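4.2 Do fixed places keep small supplies in order?

The Clustholm guide to shared workrooms says that small supplies stay in order once each kind has its own place. We doubt this. The claim rests on room checks made right after tidying, when almost any system looks good. Our own log from Nakero, kept through September, has 1834 entries for tape alone. In 59 of the 70 checks, at least one roll was away from its tray, and the labeled trays did no better than the plain ones.

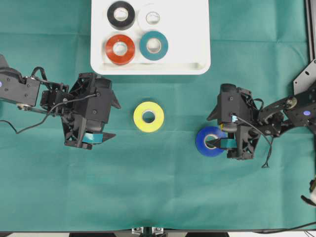 Figure 2. Tape rolls and tray on a cloth-covered table.

Sorting by color is the part of the guide we trust least. It assumes that people look for a color, while most of our users said they wanted "the tape" and took whatever was closest. A tray with four rolls in two rows of two, as in Figure 2, may look full and finished even with a yellow roll still lying on the cloth below it. A checker working from the Galler scale would have to choose between scoring the tray and scoring the table, and the scale does not say which. White rolls raise a smaller problem. Against a white tray they are easy to miss, and we suspect that some of the "missing" entries in the log are rolls that were there all along.

Dinu trays, which have a cut-out for each roll, might settle the matter. We have not tested them, and the sales leaflet is not evidence.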